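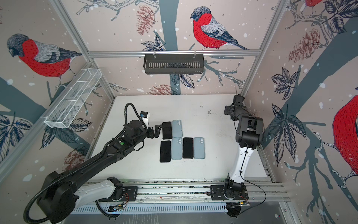

Six phones on a white tabletop, three black and three light blue.

Judit Katona made me put my phone in a biscuit tin before she'd pour the tea. It's a nice tin, to be fair (tartan, with a dent in the lid), and mine went in on top of hers and her neighbour's, and the lid went on, and that was the last I saw of it until the afternoon was nearly over. I took notes with a pencil. My handwriting is terrible these days, so if she's misquoted anywhere you can blame that.

I'd come to talk to her about the phone-free dinners, which she's been running out of her own dining room since January. It started with family. Her grandsons were over, there was a roast, and she looked up from the gravy to find four people reading under the table. "I wasn't angry," she told me. "I was bored! I'd cooked for two days and I was bored at my own table."

So the next time she asked everyone to hand them over at the door. One grandson sulked through the soup. By the time the cake came out he was telling a very long story about a bus driver, and she remembers thinking she hadn't heard him say that many words in a row since he was nine.

Then a friend from her choir heard about it and wanted to come, and brought a cousin, and now there's a list on the fridge. She seats 13 at a squeeze, with the piano stool and two garden chairs. I asked if she'd ever thought of hiring a hall. "What for? Then I'd have to carry the pots."

The food is mostly Hungarian, with whatever else she fancies. She's 88 and still does her own shopping, dragging a trolley up the hill from the Tamura grocery, where she has a running argument with the owner over the price of sour cherries. She let me try the cherry soup cold from the fridge, with a spoonful of cream stirred through, and I had a second bowl and could easily have managed a third.

Aoi Ichikawa was there the afternoon I visited, peeling potatoes at the other end of the table. She lives next door and has been to nearly every dinner. I asked what people do in the first ten minutes, when their hands have nothing to hold. "They pat their pockets," Aoi said. "Everyone does it. And then somebody asks what year a film came out and there's this awful silence, and we all have to guess." They keep a notebook for those now, a fat one with a green cover, and anyone who's bothered can look the answers up at home. I had a flick through. Is a tomato older than a potato. Who sang the one about the harbour. How do you spell diarrhoea (three attempts, all different handwriting).

Not everyone takes to it. One of the regulars, Daichi Onishi, has a daughter who was due any minute when he first came along, and he wasn't about to miss that call for a plate of stuffed cabbage. Judit's answer was to give out her landline number, which she has kept all this time and is rather smug about. It hangs on the kitchen wall in a colour she calls mustard. The baby's news came through on it halfway through dessert and the whole table heard, and Judit cried into a tea towel. "You don't get that with a buzz in the pocket," she said.

I did push her a bit. I like my phone. My sister's overseas and I'd hardly know her kids without it. Judit waved her spoon at me. "So talk to your sister! Did I say don't talk to your sister? I have video calls with Budapest in the mornings, my eyes are bad so they have to come very close, I see only nostrils. It's dinner I mind about."

She's got opinions on the rest of it too. Candles are fine but nothing scented. Children sit with the grown-ups. If you're late, you eat what's left and you don't get to complain that it's cold. She used to put the radio on and has given that up, as Daichi kept singing.

What does she charge? A jar on the sideboard, put in what you like. One month it came to 60 dollars and a packet of lettuce seeds, and she was just as happy with the seeds. They're up already, in a polystyrene box by the back step, and she took me out to see them and made me bring in the washing while I was there.

It was past five when she took the lid off the tin. I had 2 missed calls, both from the dentist. Judit handed me a container of soup for the train and told me to bring the container back.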